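Stedmont Technical Institute
Automated Handling Systems, Course Handout 12
Care and Setup of the Belt Station in the Training Cell

Purpose of this handout

This handout supports the second laboratory session on the handling cell. Students are expected to have read it before arriving and to bring a printed copy. The procedures apply to the Hondo cell only. The Wallin cell has a different frame and guarding arrangement and is covered in Handout 14.

1. Before entering the cell

Switch the controller to manual mode and confirm that the mode lamp has changed. Open the main disconnect, apply your personal lock and tag, and try the start button to verify that the drive is dead. Each member of the group applies a separate lock. A lock may be removed only by the person who applied it.

Move both arms to the park position before power is removed. An arm left over the work surface obstructs the inspection and can settle slightly when its brakes engage.

2. Clearing the surface

Return all workpieces to the parts bin. Pieces left lying on the surface can roll into the gap at the rear bars when the belt is advanced. Wipe the surface with a dry lint-free cloth, working from the far side toward the front rail. Do not use solvent. If residue remains, use a cloth dampened with water and allow the surface to dry fully before restarting.

3. Inspecting the surface and its edge

Marks fall into two classes. Surface marks, such as pale scratches and scuffs that cannot be felt with a fingertip, are recorded in the log and left alone. Marks that catch a fingernail are measured and reported to the laboratory supervisor.

Inspect the front edge along its full length. Light fraying is acceptable. Loose threads longer than 12 mm are trimmed with the shears in the cell toolbox and are never pulled by hand. If the edge has lifted or folded, stop and leave the cell locked out.

4. Checking the frame

Examine the painted front rail for chips, raised lines and bare metal. Record the position of each defect, measured from the left end. Check that every accessible bolt on the front face has its washer in place, then test it with the torque wrench at the value on the cell data plate. Replace any bolt that turns before the wrench clicks. Do not retighten it and return it to service.

5. Tracking and camera reference

After the locks have been removed and power restored, run the belt at its lowest speed and observe the front edge for one complete revolution. Adjust the tracking screw by no more than a quarter turn at a time, and allow a further revolution after each adjustment.

Place one white cylindrical workpiece on its side near the left end of the rear bars and start program 561. The program locates the piece and compares its position with the stored reference. Both arms must remain clear of the surface while it runs. 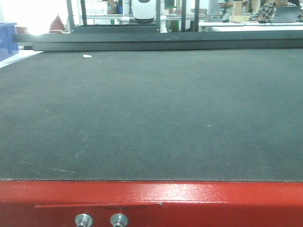
Figure 1. Work surface and front rail of the Hondo cell, with one workpiece toward the rear left.

If the program returns fault 3199, check the camera lens for dust and repeat the test once. A second fault is to be reported. Students are not authorized to alter the stored reference.

6. Records

Complete the Lelley maintenance sheet before leaving the laboratory. Enter the condition of the surface, edge, rail and bolts on separate lines, and write "no change" where appropriate. Blank lines will be treated as checks not performed. Sheets are kept in the cabinet outside the laboratory and are reviewed each November.

Preparation for the next session

Read Sections 1 and 2 of Handout 13, covering gripper changeover. Safety glasses and closed shoes are required.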